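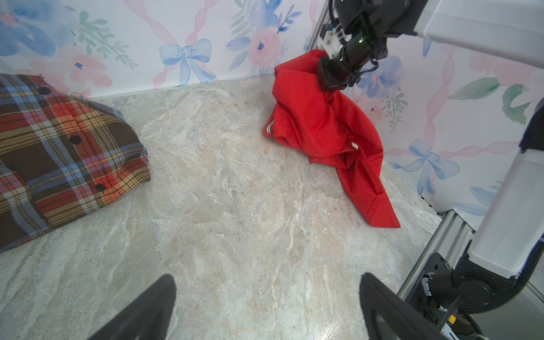 Red garment and folded flannel shirt, marble-patterned floor.

Site visit: Horasberg investor open day, Lullcombe
Updated 2026-09-02

Horasberg makes seat frames and door modules for van builders, and earns most of its money from one of those two lines. The open day at Lullcombe was a chance to see which one the management would prefer to talk about. It was the door modules. The seat frames, which pay for everything else, got three slides.

Shareholders had to hold at least 1000 shares to register. We were checked in at the gatehouse, given passes and taken to the canteen for the presentation by Siv Haugen, who runs investor relations. The half-year figures had already been published, so there was nothing new on revenue. Inventory took up most of the first session. Finished door modules stood at 1640 units at the end of the half, all of them built against orders from Vundow, whose own van launch has slipped to next year. 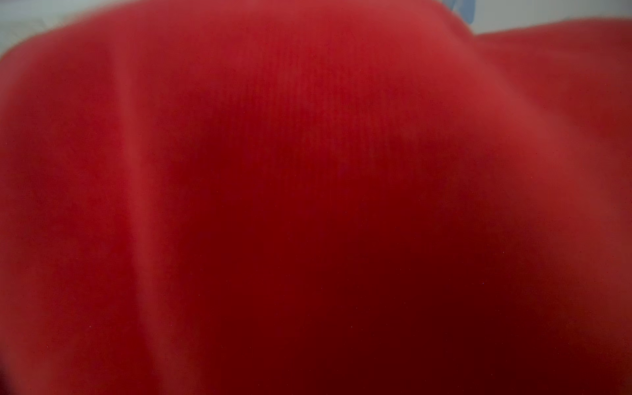

Red fabric in close-up, faint vertical ribbing at the top of the fold.

The accounting treatment matters more than the number. Horasberg carries the modules at cost and has taken no write-down. Haugen's case was that the contract obliges Vundow to take delivery whether or not its launch goes ahead, with payment due 8 weeks after the agreed date. I asked whether any penalty applied for late collection. There is one, but it is not disclosed. Until the money arrives the stock ties up working capital, and the overdraft has been extended to cover it.

The tour followed the flow of material from the press hall to dispatch. Scrap rates are posted at the end of each line, although we were asked not to quote them. The second press, bought used from Tveit two years ago, is now fully depreciated on the books and still running two shifts. That flatters the margin on seat frames a little - a replacement would have to be charged at current prices, and none is in the capital spending plan.
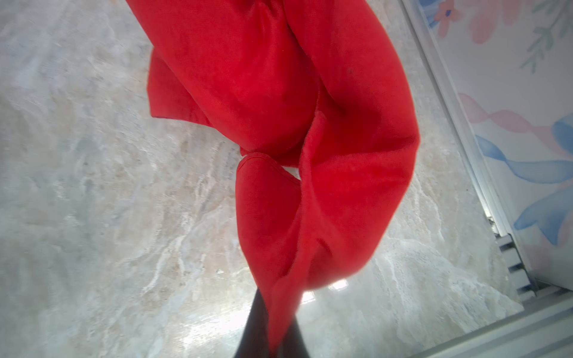 Bright red cloth, twisted and narrowing towards the bottom.

Questions afterwards were mostly on the dividend. The board's policy is to pay out a third of net profit, and it was not willing to say whether the policy would survive a further delay at Vundow. Net debt guidance for the year is unchanged.

I have left my holding as it was. The next trading update is due before the end of September, and the line to read first is receivables.

Disclosure: the author owns shares in Horasberg and paid his own travel costs.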